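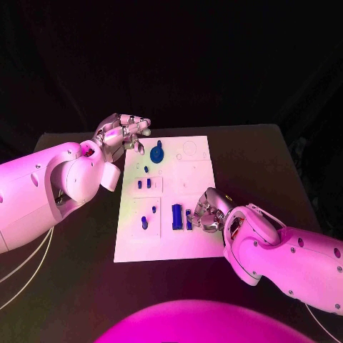
Figure 1. Two robot arms over a white board on the tabletop, pink light.

Removal Notices and Reader Comments on a Regional News Forum

Project report, Media and Public Policy
Jana Petersen
Submitted 2020-10-26

Summary

This report looks at how comments on political news stories were removed from Betau, a discussion platform used by several regional newspapers, and at what the people who wrote those comments were told. The sample was drawn from stories on the site of one newspaper, the Endik Courier. Removal notices were compared with the published rules of the platform. The main finding is that the reason given in the notice often did not match any rule in the published text. No clear evidence was found that comments from one political side were removed more often for the same wording.

1. Background

Betau hosts comment sections for newspapers that do not want to run their own. The newspaper picks a rule set, and the platform applies it. Removal is done in part by a filter named Govivard and in part by moderators employed by Betau. A removed comment is replaced with a gray line that names a reason. The author of the comment gets the same reason by e-mail and may appeal.

Complaints about removals grew during the debate over the Rawat bridge levy, which is on the ballot in November. Supporters of the levy said that the filter punished the word "corrupt" only when it was used against the city council's critics. Opponents said the reverse. Both claims were repeated in letters to the Courier, and neither came with a list of comments that could be checked.

The project does not try to settle whether a private platform should remove lawful speech. That question has been argued at length by others. The aim was narrower: to see whether the stated rules, the stated reasons and the removals agree.

2. Questions

The first question was whether each removal notice points to a rule that exists in the published rule set.

The second was whether comments with similar wording were treated alike when they took opposite sides on the levy.

A question about the speed of removal was dropped. The archive shows that a comment was removed but not when, and the newspaper could not supply the times.

3. Material and method

The sample was 400 comments on stories about the levy. Five could not be used. Their text had been deleted from the archive and only the notice was left, which made it impossible to code the content. The analysis therefore covers 395 comments.

The Courier gave read access to its archive, including removed comments, on the condition that user names were stripped before coding. Names were replaced with a running code. Names of private persons inside the comments were blanked as well. The names of council members were kept.

Comments were coded by 2 readers working apart. Each comment was given a position on the levy (for, against, unclear) and a type. There were 3 types: argument, personal attack on a public figure, and personal attack on another commenter. Where the readers disagreed, the comment was read again and discussed, and the result was noted in the coding sheet with the letter D. Most of the disagreements were about sarcasm. A comment such as "great job as always, council" can be coded as argument or as attack depending on the thread above it, and threads were not always complete.

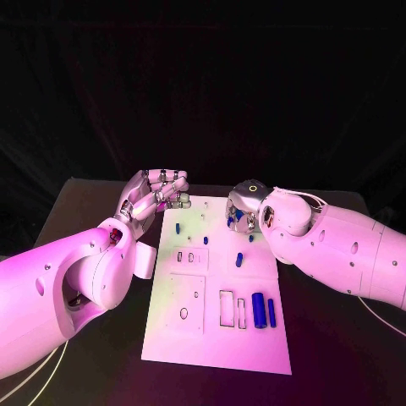 Figure 2. The board on the table, with the dark backdrop behind it.

The published rules were taken from the page linked under each comment section. An older copy of the rules was also found in the help pages. It differs in two places. The older copy bans "unproven claims about elections," and the current copy does not mention elections at all. All matching was done against the current copy.

4. Results

4.1 Notices and rules

Most notices used one of a few set phrases. "Personal attack" and "spam" both match a rule directly. "Off topic" matches a rule if read loosely. "Unproven claim" matches nothing in the current rules, but it does match the line in the older copy. This was the second most common phrase among the removed comments.

The likely explanation is that the notice text was not updated when the rules were. Betau did not answer a written question on this point before the report was due. A comment removed under "unproven claim" is therefore one whose author was pointed to a rule that could not be found on the rules page.

4.2 Treatment of the two sides

Comments against the levy were removed more often than comments for it. They were also more often coded as personal attacks on public figures. Once comments were grouped by type, the gap became small, and in the argument group it ran slightly the other way. The groups are too small for a firm statement in either direction.

The claim about the word "corrupt" was checked separately. The word appears in comments from both sides. Some were removed and some were left up, with no pattern by position that either reader could see. Comments in which the word came next to a council member's name were removed more often than comments in which it stood alone.

4.3 Appeals

Few of the removed comments had an appeal on record. Where one was made, the reply usually repeated the phrase from the notice. In one case the comment was restored without a reply.

5. Limits

The sample covers one newspaper and one local issue. Filter decisions and moderator decisions are not marked separately in the archive, so nothing can be said about Govivard alone. The coding of position relied on single comments, and regular users of the forum may read them differently. Comments held back before publication are not in the archive at all. If the filter treats the sides unequally at that stage, this method would miss it.

6. Recommendations

The notice phrases should be checked against the current rules, and "unproven claim" should be withdrawn or given a rule of its own. The older copy should be removed from the help pages or marked with the period in which it applied.

Each notice should carry the number of the rule and state whether the filter or a moderator made the decision. The time of removal should be stored with the comment.

The Courier could publish a monthly count of removals by phrase. The archive already holds the data for this.

Appendix A contains the coding sheet. Appendix B contains both copies of the rules with the differences underlined.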